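Home Gym > Exercise Bikes > Care and Repair
Posted in July by Adebayo Uzor

Grip end on my upright bike won't stay put

I have a Kuo upright bike, secondhand, no manual. One of the grip pieces on the right side keeps working its way off next to the chrome sleeve. Do I glue it? I also want to get old sweat marks off the bars and the seat.

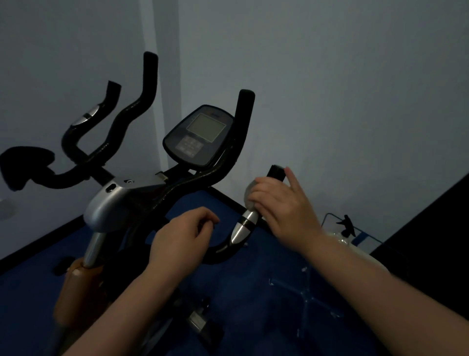 Adebayo Uzor

It has a black end cap and a pale gray body. The console was off while I was at it.

ernden22
Don't glue it. Wipe the inside of the grip and the metal with rubbing alcohol, let both dry, then push it on with a twist. Wait 17 hours before you ride. For the rest, a damp cloth and a drop of dish soap. Keep water away from the console buttons.

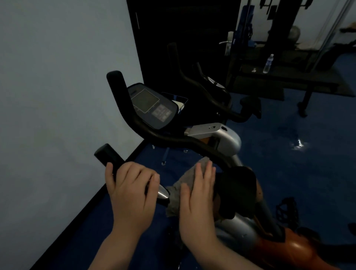
Wiping down next to the seat, one hand on the left grip

pedal606
hairspray works too. mine held all winter

Stillutus
Same problem on my Zusura. I bought new grips.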